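The Patience of Cell 106

The twin-arm cell at Geravel gets its checkup in April, when the floor is quiet and the coffee is bad. Most of the work happens in simulation first, on a model Doucet keeps fussier than the real thing. A dropped part there costs an afternoon's pride and no paint.

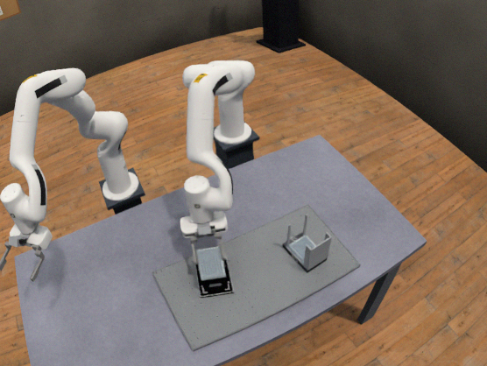
Calibration begins with the block, which the crew moves 400 times before trusting a new offset. The middle arm has its fingers on either side of it, over the black marker pad, with the white bracket waiting along the mat. Two millimeters out and the routine starts over. The record is 1064 moves, set the week someone typed the pedestal height in inches.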